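Why do you need a passport to go on holiday?

I got my first passport when I was 9, and I was a bit cross about it. I had to sit very still for the photo and I wasn't allowed to smile! What was the point of it all?

Well, a passport is a little book that says who you are and which country you belong to. When you go to another country, someone at the border looks at it and checks that the person in the photo is you. If everything is fine, in you go.

Sometimes a passport isn't enough and you need a visa as well. A visa is a bit like a permission slip for a school trip, except that it comes from the country you want to visit. It might be a sticker that fills a whole page, or it might just be a note on a computer. Some countries ask for one and some don't, and the rules can change, so grown-ups have to look them up before they book anything.

Let's make up a country and call it Pristville. Say Pristville lets visitors stay for 30 days. If you turn up and want to stay for 400, the answer will be no - you'd need a different sort of visa for that, the kind people get when they move somewhere to work or study.

Then there are the stamps, which are my favourite part. Lots of borders stamp your passport with the date you arrived. I have 4 stamps in mine and one of them is upside down. Other places use machines now and don't stamp anything, and I think that's a shame (I still ask, very politely, just in case).

Have a go yourself! Fold some paper into a little book, draw your face on the first page and think up a country. What would its stamp look like? Mine would have a goat on it. 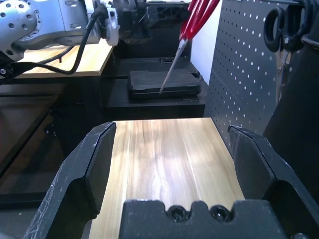 A wooden tabletop between two black gripper fingers.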